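Tips for Living With a Cesero Tabletop Helper

By Shiuli Samarakoon

Our Cesero has been bolted to the table since June, and I've been scribbling notes on the back of an envelope ever since. The envelope is full, so I'm typing them up! Cesero rents the arms by the month with a starter set of tasks (zippers, lids, folding, putting away), and you add more tasks as you go. We're on the small plan, which comes with 2 arms and a support line in Basterport that picks up on the second ring.

Some of this will be old news if you've had one a while. Skip down to the zippers, that's the good part.

Setting up

Pick the heaviest table you own. We started on a folding card table and the whole thing shivered every time an arm swung back to its resting spot. A stone or stone-look top is wonderful, and it wipes clean.

Tighten the bracket screws again after the first week. Mine had all backed out a quarter turn. Elibariki Kinyua, who delivered ours, told me to do it and I forgot, and then I spent an evening blaming the software.

Run the power cord behind the table legs and tape it down. Blue painter's tape is fine.

Grip pads

Wash the soft finger pads in lukewarm water with a drop of dish soap and let them air dry overnight. Lint gets into the little pockets, and an old toothbrush gets it out. Don't put them in the dishwasher — I tried it with a spare set and they came out curled like potato chips.

Rubbing a bit of cornstarch on them does nothing. I read that one somewhere and tried it twice.

Buy the spare set up front. Shipping from Rønning took longer than I liked.

Zippers and bags

Oh, I love the zipper task. My hands are bad in the mornings and a stiff zipper on a big bag can ruin breakfast, so this is the one I'd keep if they took away everything else.

Lay the bag flat and pull the fabric snug on both sides of the zipper before you press start. A saggy bag makes the teeth bunch up and the arm has to try again.

Put a split ring or a round tag on any pull that's tiny. Key rings from the hardware store work great, and your own fingers will thank you too!

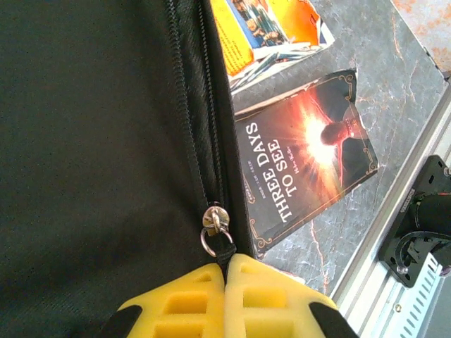
If a zipper sticks, rub a plain candle stub along the teeth, both sides, then work it back and forth by hand a few times first. Pencil lead works on metal teeth but it leaves gray smudges on light fabric, so keep it for the dark bags.

Go slow with the speed setting. I keep ours on the second notch for nylon coil and one higher for chunky jacket zippers. Victor Kaijage on the Mumance owners' board runs everything at top speed and says he's never had a snag, but he's braver than I am.

Books and papers

Paperbacks are easy. Hardcovers with loose jackets are a pain — take the jacket off or slip a rubber band around it.

For mail, turn on the "one at a time" option. Otherwise you'll get three envelopes and a coupon flyer in one pinch.

What I'd change

The app logs you out too often, and the start chime is loud enough to wake the dog. I'd also like a way to save a setting per bag. Still so happy we got it. Next up I'm trying the jar lids, and I'll post my notes once I've been through the pickle shelf.

1,182 shares | 100 comments

Questions or a tip of your own? Use the contact form. © Shiuli Samarakoon. Back to top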